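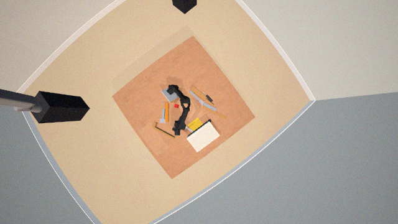
Leonie Schwerdtfeger

December 2, 2025

The town of Porkbridge has issued its revised guidance on the colors of doors, railings, benches and shop fronts in the old streets below the market. The guidance replaces a document that had stood without change for longer than I have lived here. Several readers have written to ask whether I intend to comment on it. I had planned to write this month on the winter bus timetable, and that post will follow, but the color guidance affects more households and the period for written responses is short.

I should state my position at the outset. I own a house in one of the streets concerned. I worked for many years in the building office at Arnthorpe, where I handled permits of a similar kind, and I have no present connection with either town hall. The opinions given below are mine.

The previous guidance was a single typed sheet. It asked owners to use "quiet colors in keeping with the street" and left the matter there. In practice this meant that an owner telephoned Uwe Kramer at the building office, described the paint, and was told yes or no. Mr. Kramer had a good eye and few people complained. He has since retired, and the office found itself with a rule that lived almost entirely in one man's head. Two owners in the same row were given opposite answers last spring on what appears to have been the same green. One of them appealed.

The revised guidance runs to 60 pages. It sets out a palette of 100 approved colors, divided into walls, timber and metalwork, and it attaches a fee of 600 to any application outside the palette. I will take the palette first, then the fee, and then a matter that the guidance leaves out altogether.

On the palette

A list of approved colors has one clear merit, in that an owner can read it at the kitchen table and know where he or she stands. I have heard the list called an insult to private taste. I do not share that view. The choice is wide, and most of the doors in my own street would already comply.

My concern is with the way the list is divided. The grays and the off-whites have been given generous room, and a person would need strong daylight and some patience to tell several of them apart. The browns have been treated poorly. There are very few of them, all dark, and they appear under timber only. A railing may be black, gray or one of the deep greens. It may not be brown at all.

This is a break with the history of the town. Anyone who has scraped a gate in the lower streets will have met brown under the black, commonly a warm middle brown with some orange in it. Ottmar Tiedemann, who painted houses here until his knees would no longer allow the ladder, tells me that it was the ordinary color for metalwork when he was an apprentice, and that black came in later when the large tins of it were cheap. He mixed his brown by eye and kept a strip of wood with the shade on it nailed inside the workshop door. The workshop now belongs to Kiveck, the tile merchant, and the strip of wood is gone.

I accept that brown is a difficult color to regulate. It changes a great deal with the light and with the shape of the thing that carries it. A flat sample card tells the owner very little about what a post or a downpipe will look like once it is painted, and two people looking at the same post from different sides may disagree in good faith about its color.

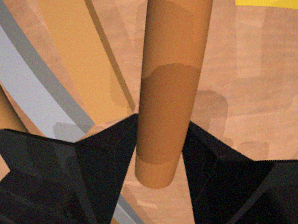 Warm brown on a cylinder, deeper in tone along the middle.

The remedy is a simple one, and I have put it in my written response. The town should lend out painted samples on rounded pieces as well as flat ones, and should require that any decision on a railing or pipe be made out of doors. At Arnthorpe we kept a box of such samples under the front counter. They were borrowed often and most of them came back. The cost was too small to have its own line in the budget.

I would further ask that at least two of the near-identical grays be withdrawn and their places given to lighter browns, and that these be allowed on metalwork as well as timber. The number of colors would then remain at 100, if that number is for some reason important to the town hall. The text does not say how it was arrived at.

On the fee

The fee of 600 is said to cover the cost of a site visit and a written decision. I have no objection to a fee in principle. Decisions take time, and the time has to be paid for by someone. The difficulty is that the same sum applies to a house front of four stories and to a single front door. For the owner of the large building it will be lost among the other costs of the scaffold. For the owner of the door it will be several times the price of the paint, the brush and the day's work put together.

The likely result is that small changes will be made without any application. I saw this at Arnthorpe, where a flat charge was introduced during my second year and the number of applications for doors and window frames fell at once. The doors and frames went on being painted. We simply stopped hearing of it. The charge was later graded by size, and people came back to the counter, some of them with colors I would rather not have seen twice, but they came.

Ludger Fuchs, whose hardware shop on the lower street has had the same red front for as long as anyone can recall, has raised a further point with me. His red is not in the palette. The guidance protects existing colors "until the next full repainting," and he wishes to know whether touching up one panel after the frost would count. I have read the section three times and cannot give him an answer. A definition is needed. I have suggested one by area, with any work under half of the front treated as repair.

On what is missing

The guidance has nothing to say about the town's own property. The benches on the river path, the lamp posts and the railings by the steps were all repainted last year in a bright blue that appears nowhere among the approved colors. I make no complaint about the blue, which I have grown to like, especially on wet mornings - it is cheerful and the benches can be found in fog. It is nevertheless hard to ask a private owner to pay for permission to depart from a list that the town itself has never followed.

Jannik Strobel of the building office was kind enough to speak with me by telephone. He explained that public property falls under a separate budget and was therefore outside the scope of his work. I have no doubt that this is correct. I have asked that a short section be added all the same, stating which colors the town will use when the benches are next due.

Written responses may be handed in at the town hall or placed in the box beside the door of the Albers bakery, where printed copies of the guidance may also be read. Readers who own property in the lower streets should check the map at the back with care. Both sides of the lane behind the church are now included, and on the old map only the north side was.

The post on the winter bus timetable will appear when I have received a reply about the early service to Arnthorpe.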